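Kustex Adds Winter Kayak Tours at Pramska

December 3, 2020

Kustex, the boat rental company on the Grurnville waterfront, will run guided kayak tours on Pramska Bay through the winter for the first time. Bookings opened this morning at the rental desk and by phone.

The tours leave from the Wattanapong dock and follow the north shore as far as the old ferry landing before turning back. Each trip lasts three hours, including a stop on the gravel beach for hot drinks. Groups are limited to 13 paddlers, and two guides go out with every group.

Until now the company has closed its kayak desk at the end of the fall and reopened in spring. Manager Precious Baloyi said customers had been asking for cold-weather trips for several years.

"We get people who come to town for a weekend in winter and find there is nothing on the water," Baloyi said. "The bay is sheltered on the north side and we know it well. It made sense to try."

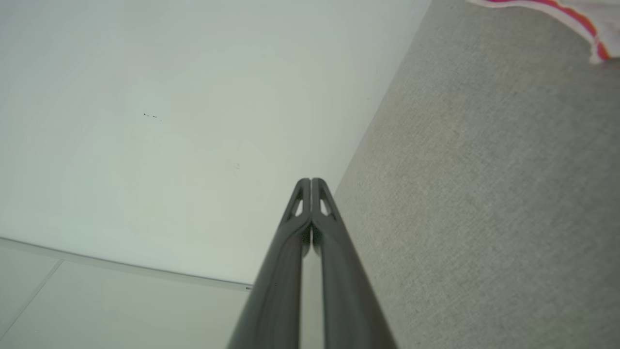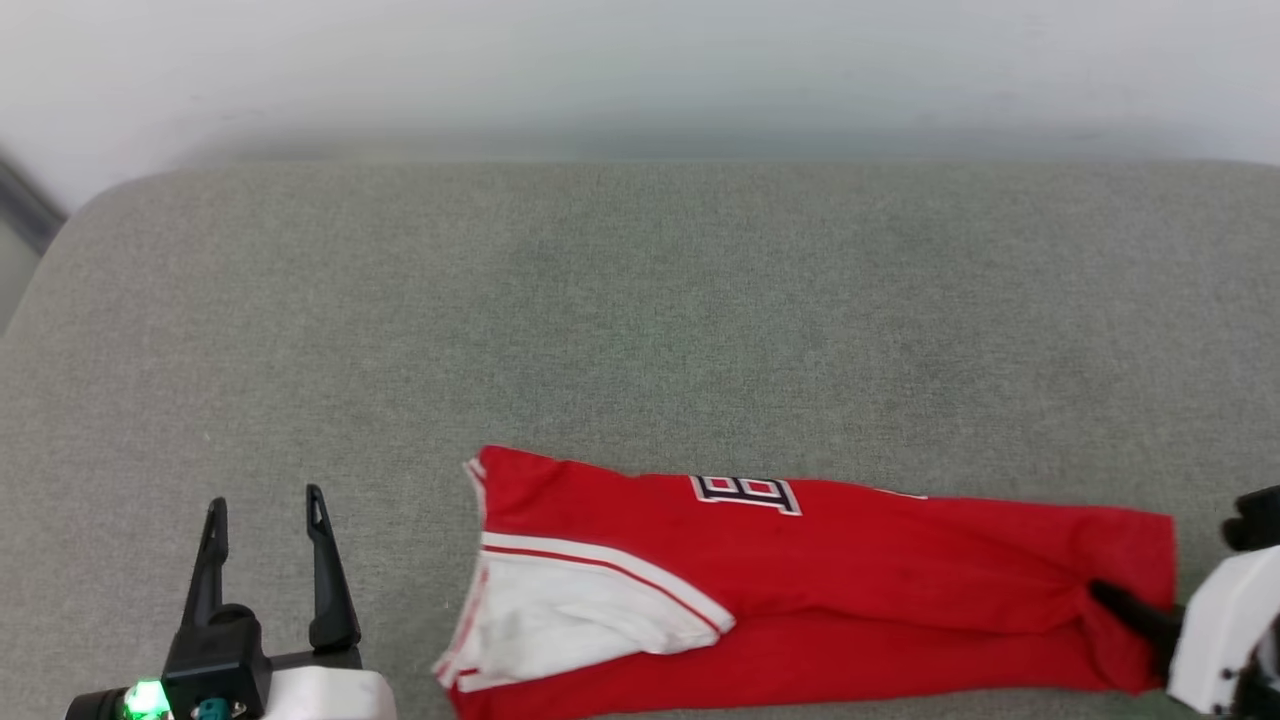
Paddlers will be given a full wetsuit, neoprene boots, gloves and a life jacket, all included in the price. The company uses double kayaks only for the winter season. Single kayaks and paddleboards stay in storage until spring, and the pedal boats will not be rented out either.

Children under 12 cannot join the winter tours. Anyone aged 12 to 17 must share a kayak with an adult. No experience is needed, but everyone has to be able to swim, and there is a short practice session in the shallow water beside the dock before the group sets off.

Trips will be called off in strong wind or fog. Customers can then pick another date or ask for their money back. A decision is made two hours before departure, and the desk sends a text message to everyone on the list.

Kustex took 2368 kayak bookings over the past season, Baloyi said, and 226 of them were for guided tours. The rest were hourly rentals, which will not be offered in winter.

Parking at the Wattanapong dock is free until spring.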